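What the Block-Sorting Robots Taught Me About Tidying a Workbench

Workshop Tips - posted 2023-05-03

I have been putting small things away for most of my life, and I still thought I could learn something from watching a pair of robot arms do it. My afternoons this spring have gone to helping out with a little study at Harico, where the question is a plain one: if two arms share a table and have to pick up letter blocks, what helps them more, a smarter program or a better-kept table? I won't pretend to follow all of the program side, but the table side is right up my alley, and a good deal of it carries straight over to the bench in your garage or the counter where you roll out your biscuits.

First, a word on how the testing goes, so you know where my advice comes from. Each layout of blocks gets tried 6 times before anybody changes a thing. Then one thing changes, only one, and the same layout is tried again. We got through 268 layouts in March, and every attempt went down on a sheet, the good and the bad alike. That is tip number one, and I'd give it to anybody fussing with a sourdough starter or a sticky drawer: change one thing, write it down, and try it more than once before you make up your mind.

Tip two is to leave room for fingers. When we went through the 952 failed pickups in the March sheets, the biggest pile by far came from blocks that sat right up against a neighbor. The gripper needs a little space on each side to close on, same as you do when you're trying to get one spice jar out of a packed rack. A finger's width between things is plenty. If you must store items touching, pull the end one first and work your way in.
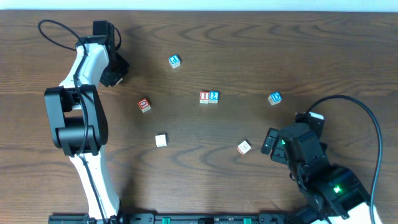
Tip three has to do with things sitting crooked. A block turned on the diagonal asks the wrist to turn too, and every extra turn was another chance to come in a hair off. The program they call Surdu handles this by looking at the block's angle before the arm comes down, and it did better than the older one, Perkberg, which lined itself up on the way. I have started doing the Surdu thing at home with my chisels - look first, turn the hand, then reach - and I've stopped knocking the small ones off the rack.

Tip four, mind your shadows. An arm reaching over a table under a single lamp throws a soft dark patch right beside the thing it is after, and the older program would sometimes take the edge of the shadow for the edge of the block. Your own eyes do better than that, bless them, but not by as much as you'd think when you're hunting a dropped screw. Two lamps set well apart, one on either side of the bench, made the most difference for the least money of anything we tried.

Tip five is for anybody who works at a bench with a partner, or cooks with one! Give each pair of hands a side and agree on who takes the middle. With no rule at all, the two arms spent a good part of their time waiting on each other. The rule that worked best in our sheets was simple enough for a child: whoever is nearest goes first, and the other one picks something farther out in the meantime. My sister and I tried it at the stove over the holidays and got through a whole supper without bumping elbows once.

Tip six is cords. Leave a generous loop wherever something has to bend or swing, and fasten the cord down where it doesn't. A tight cord pulls on your work, whether it feeds a robot's wrist or a hot glue gun. I like the Fitau hook-and-loop straps for this, cut in half lengthwise, as they come wider than you need.

As for the big question, the new program helped, and so did the better-kept table, and the table got you most of the way by itself. The plan is to reach 4000 attempts with each program before anything gets written up properly, so take my word on it only as far as March goes. I'll be back at the sheets next week, and after that I owe you the page on sharpening kitchen shears.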